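Harndale Community Boards > House & Home > Extension cords, how long do you keep them?
Started in November by tustness_mike
Print this thread | E-mail to a friend

tustness_mike
Cleaning out the garage. Found cords from my dad's time, one is easily 25 years old. Still works. Wife says toss. Do they go bad or not?

pegleg_jo
Depends on the jacket. Bend it hard, look for cracks. Cracks = trash. Also feel the plug after an hour of use, if its hot get rid of it.

Cremilda Sampaio
Agree on the cracks. Disagree on keeping anything that old – insulation gets stiff inside where you can't see it. I paid for one kitchen fire already, not doing it twice. New cord is cheap.
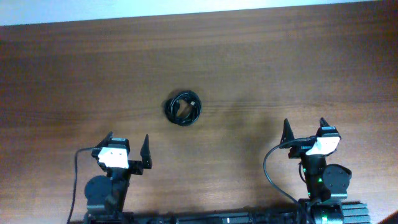 Also stop wrapping them around your elbow, people. Puts a twist in every turn and the wires break down over time. Over-under, loose loops, velcro tie. My Ekpo cord is on year nine that way.

tustness_mike
Nine years and you're telling me to toss mine lol

Cremilda Sampaio
Nine isn't 25.

rudy_b
Elbow thing is a myth. Wrapped mine that way my whole working life, never lost one. What kills cords is running a space heater on the skinny kind. Check the guage, thats all.

pegleg_jo
rudy you also said you never clean your gutters

rudy_b
Different thread.

flats_and_sharps
Flolla hardware has a bin by the door for old cords, they take them for the copper. Dropped off a box last month, no questions. Open til 6 I think?

tustness_mike
OK two had cracks, those go in the bin. Keeping the orange one. Don't tell my wife

583 views | Contact the moderators | © Harndale Community Boards | Back to top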